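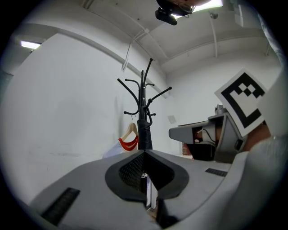

Ponum Hallway Set, release notes and data card

Maintained by Beca Ruddock and Olanrewaju Nwankwo. Last edited April 26, 2025.

Summary

Ponum Hallway is a set of 369 demonstrations of everyday tidying, recorded with hand-held grippers and meant for imitation learning. Each episode is one person doing one short task from start to finish. The tasks deal with clothes hangers, coat racks, bags and small boxes.

Contents

Each episode folder holds the wrist video, the gripper opening width, the estimated tool pose and a one-line task label in English. Two-handed episodes have a left and a right stream on a shared clock. Video is stored at 60 frames per second. Pose is stored at 200 samples per second and must be resampled before training — the loader does this if you pass the align option.

Collection

Four operators took part: Osian Price, Ynyr Ellis, Rhydian Parry and Beca Ruddock. Operators chose their own grasp and their own order of work. They were asked to keep the marker card on the other gripper in view when both hands were in use, and to start again if they dropped anything.

Wide-angle video is left as recorded. Calibration files for both lenses are in the calib folder. The black border is part of the recording, so mask it before you compute image statistics.

Splits

Train and test are divided by operator. All of Rhydian's episodes are in test. Please don't reshuffle them if you want to compare with our numbers.

Known problems

Ceiling lights are overexposed in many episodes. Hands and sleeves appear in two-handed work, and we have not blurred them. Pose drifts when the operator turns quickly; those stretches are flagged in the quality column but not removed. The October episodes use an older label format, and Howells, our conversion script, rewrites them on first load.

Use

Free for research and teaching. Ask Olanrewaju before using it in a product. Corrections to labels are welcome as pull requests — one episode per commit.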